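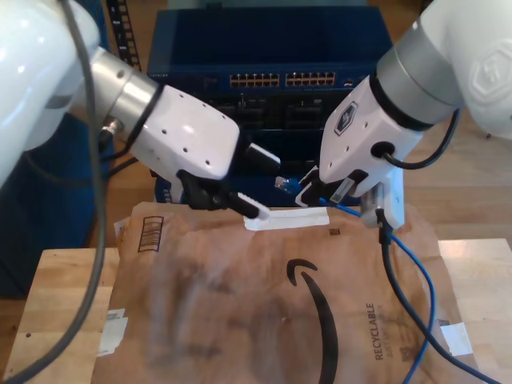

October, bench 2, cable insertion

Changed one thing today: action chunk length. The Drusow policy was running long chunks open loop and committing to a bad yaw before the plug reached the port. Cut the chunk to 13 steps and re-plan after 9. Same weights otherwise, trained on the full Basby set (3736 episodes, both arms).

Right arm does the cable. Left arm was meant to idle but the policy keeps giving it small motions, up to a centimetre at the fingertip. Left it unmasked for now.

Results so far: approach is better, lateral error at the port face down by almost half. Seating is still poor. Most failures are the plug rotating in the fingers on first contact, and the policy has no way to notice. Kamil Kopecký thinks the wrist view loses the latch tab at close range – plausible, I'll check the crops.
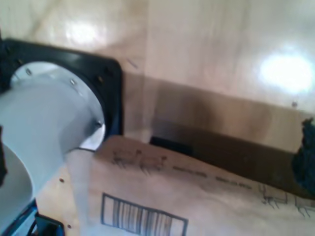 Also re-ran the Zepeda hand-eye calibration before the last block. Offset had drifted since the previous entry, mostly in z. Not enough to explain the rotation failures, but the morning trials should be marked suspect.

To do:
- fine-tune 1000 steps on the recovery episodes only
- log gripper current at contact
- mask left arm actions, compare
- ask Ostley about stiffer finger pads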